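Ticket 3659
Subject: Coffee demo for the open day, left arm stops at the handle
Site: Drirncombe, ground floor
Status: waiting for answer
Priority: high, visitors come at 2

Good morning. We use the Toltik two-arm program for the coffee table, version 128. In the rehearsal the program stopped two times with code 986, and both times the left arm was the one that reported it. The right arm gave no error. I restarted the controller and I did the calibration of the table again, but the code came back. I add pictures from the rehearsal, all with the same ribbed glass.

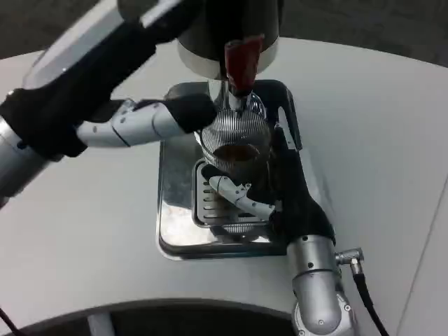
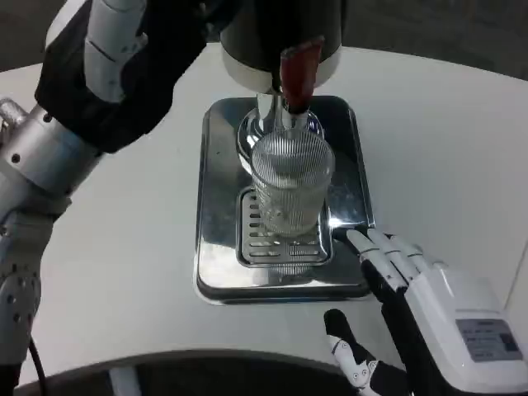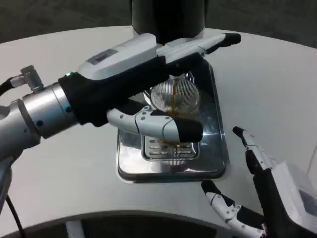
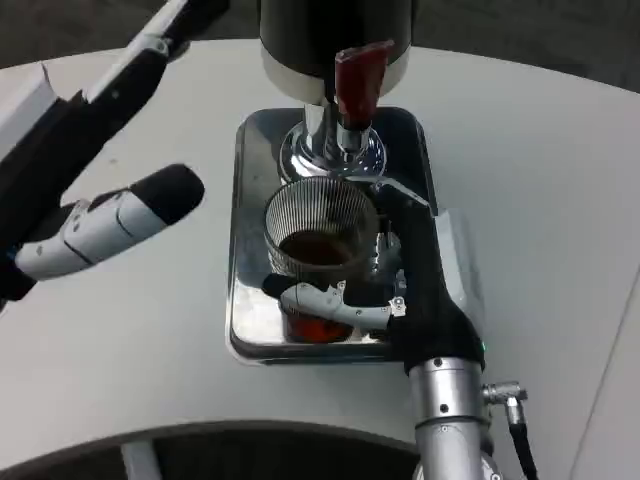
Reply from Toltik support, 10:40
Code 986 is a reach limit, so please leave the calibration as it is now. Open the motion file and check the parking position of the left arm. In version 128 it was saved for the Todton table, which is a little lower. Raise it by one step, save, and run the program two times without visitors near the table. Does the code come at the start of the handle motion or at the end?

Update from Drirncombe, 11:25
Thank you for the quick answer. It comes at the end. I raised the parking position by one step and I ran the program two times, no code. I also made the speed of the left arm lower, because the children in the first group will want to stand close. Is it allowed to keep this speed with the Sin module switched on? Please leave the ticket open until the last group is gone.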